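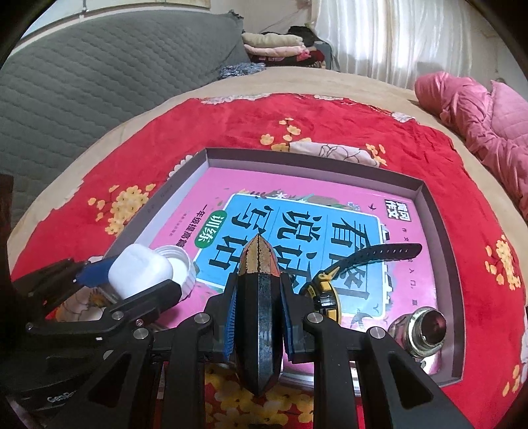 Grandance Replacement Bottle Caps
Screw-on plastic caps with a ridged rim, in small, standard and wide neck
Pack of 10: $2
Pack of 100: $10
In stock, ships from Prernbridge

Hi, and welcome to the cap page! I know it isn't the most glamorous page in the shop, but it's the one I get the most mail about, so I've rewritten the whole thing and tried to put every answer in one place. If you've only come for a pack of standard necks in white you can go right ahead and order, they haven't changed. Everybody else, pull up a chair.

Why I sell caps at all

I started out selling bottles. Empty ones, for people who make their own hand lotion, dish soap, plant food, hot sauce, salad dressing, all kinds of things. And every few weeks somebody would write in and say the bottle was fine but the cap had gone down the drain, or the dog had it, or it split. I used to tell them to buy another bottle, and I felt bad every time I hit send. A good bottle lasts for years! The cap is the part you drop.

So I asked Jinfeng Lu at Zuteck, who were already making my bottles, if I could have caps by themselves. She sent me a shoebox full of samples and a very polite note asking me to please pick fewer than all of them. I picked three sizes. That's how we got the Grandance cap, and I've been selling it ever since.

What you get

Each pack is one size and one color. I can't mix colors inside a pack of 10 – they come to me bagged already – but you can order as many different packs as you like and they all go in the same envelope.

Sizes: small neck, standard neck, wide neck
Colors: white, black, amber (amber in standard neck only, for now)
Thread: single, continuous, right-hand
Liner: soft foam disk, already pushed in
Rim: ridged all the way around
Top: flat, no printing

The flat top matters more than you'd think. I write on mine with a paint marker, the date and what's in there, and it stays put through a lot of handling. A ballpoint won't take and a regular felt marker rubs off on your thumb. Round paper labels work well too, if your handwriting is like mine.

Which size do I need?

Okay, this is the big one. Please don't measure the outside of your old cap! I've seen caps with thick walls and caps with thin walls that fit the same bottle, and the outside won't tell you a thing. Measure the neck of the bottle, across the outside of the threads, straight over the widest part. A ruler held flat on top is good enough.

Then open the fit list, linked at the bottom of the order form. It has 106 bottles on it so far, and every one of them is a bottle I've had in my own hands and screwed a cap onto, filled, and left upside down in the sink overnight. If your bottle's on the list, order the size it says. If it isn't, send me the measurement and a picture of the neck from the side, so I can see how many turns the thread makes, and I'll tell you what I think. I've been wrong a couple of times. When I'm wrong I send the other size and you keep the first pack.

A few that come up again and again:

Drinking water bottles from the grocery store – mostly no. The necks on those are short and the threads are shallow, and our cap catches but doesn't pull down.

Old glass medicine bottles – often yes, in small neck, but check the lip for chips first. A chipped lip will leak under any cap I could sell you.

Canning jars – no, sorry. Completely different animal.

Pump bottles where you've lost the pump – very often yes! Standard neck, usually. I keep a few of my own like that for the stuff I don't need to pump.

The Chiang squeeze bottle, the one I sell on the next page – yes, wide neck, and it comes with one already.

The liner

Inside the cap there's a disk of soft foam, and it does the sealing. It gets squashed against the lip of the bottle when you tighten down. The first few times you close it the disk takes a ring-shaped dent, and after that it seals better, so don't panic if a brand new cap feels a little springy.

Oils are fine. Water, soap and vinegar are fine. Strong solvents aren't, they make the foam swell up and then it gets crumbly, and you'll be picking bits out of whatever you were keeping. I wouldn't put nail polish remover or paint thinner under one of these. Essential oils at full strength are a maybe. Bevan Tawhiri buys the small necks for his peppermint oil and changes them out every July, and he's happy with that. I'd say look at the liner now and then and go by what you see.

If a liner falls out, push it back in with the eraser end of a pencil. It's a friction fit, there's no glue in there. You can also pull them out on purpose to wash them, which I do after anything with garlic in it (the foam holds on to garlic like you wouldn't believe).

Washing

Warm water, dish soap, a soft brush for the threads. Take the liner out first if you want to be thorough, and let everything dry separately before you put it together again. Top rack of the dishwasher is okay for the cap itself, but take the liner out, or it'll come loose in the wash and end up in the filter. Please don't boil them. They go a bit oval, not so much that you'd notice by eye, but enough that they start to cross-thread, and once a cap has started doing that I'd throw it in the recycling and get a new one out of the bag.

How tight?

Finger tight. That's it! The ridges are there to give you a grip with soapy hands, and I promise you don't need pliers. Most of the split caps people mail me have been cranked down by somebody very strong who was worried about a leak. If it leaks when it's finger tight, either the liner's missing, or the lip is chipped, or you've got the wrong size, and more muscle doesn't fix any of those.

If you're packing a bottle in a suitcase, fill it nearly to the top, squeeze a little air out, then close it. I still put mine in a zip bag.

What people have written

"I bought 10 for my shampoo bottles and my sister took half of them home in her purse. Ordering again." – Maribel Taipe

"Black ones look great on the glass. I wish the amber came in wide." – Athina Zacharopoulos

Me too, Athina. I've asked. The trouble is that amber gets run in one big batch and Zuteck need a much larger order than I can store in my garage. If enough of you want it, write and tell me, I keep a list and I do add people up before I talk to them.

"Good caps. The fit list saved me. Could you put the bottles in alphabetical order?" – Pui-shan Su

Done! It took me a whole evening and a pot of tea. The list goes by maker first and then by bottle name, and the ones with no maker's name are at the end with a short note on the shape.

Packs of 100

The big packs are the same caps, just loose in one bag instead of sealed up in tens. They're meant for people who sell at markets or fill a lot of bottles at once. Liners are in. I do ask that you give them a rinse before you use them for food, as they rub against each other on the way and you can get a little plastic dust in the bottom of the bag. Small packs should be rinsed too, while we're at it, but people seem to do that without being told.

If you want more than one big pack, email me before you order and I'll check the shelf. White standard neck goes fast before the holidays and I'd hate to take your money and then make you wait.

Shipping and returns

Everything goes out by regular mail in a padded envelope. Big packs go in a box. Orders placed before lunch usually leave the same afternoon, unless I'm at a market, in which case they leave the next morning. I don't ship outside the country at the moment – the forms defeated me.

You can return unopened packs whenever you like. Opened packs I can't resell, but if the size was my mistake you don't need to return anything at all, just write to me. If you guessed the size without looking at the list, well, I'll probably still swap them, but I'm going to ask you very nicely to look at the list next time.

Things I don't carry (but get asked for)

Flip-top caps. I tried two kinds and the hinges went on both.
Child-resistant caps. They have rules attached and I'm not set up for that, so please don't use mine for anything a small child shouldn't get into.
Metal caps. Maybe one day, I do like the look of them.
Sprayers and pumps. There's one pump on the accessories page and it fits standard neck.
Tamper rings. Ours don't have the break-off ring, so if you sell what you make, you'll want shrink bands as well. I sell those in a roll, same page as the pump.

Stock notes, December 23, 2019

White: all sizes in.
Black: small and standard in, wide is low, more on the way from Zuteck.
Amber: standard in, small packs only.

The shop email gets read in the mornings, and I answer in the order they come. If you're sending a picture of your bottle neck, put something plain behind it like a dish towel, clear glass on a window sill is really hard to make out. And please write down what you're going to keep in it, that's the first thing I'll ask anyway!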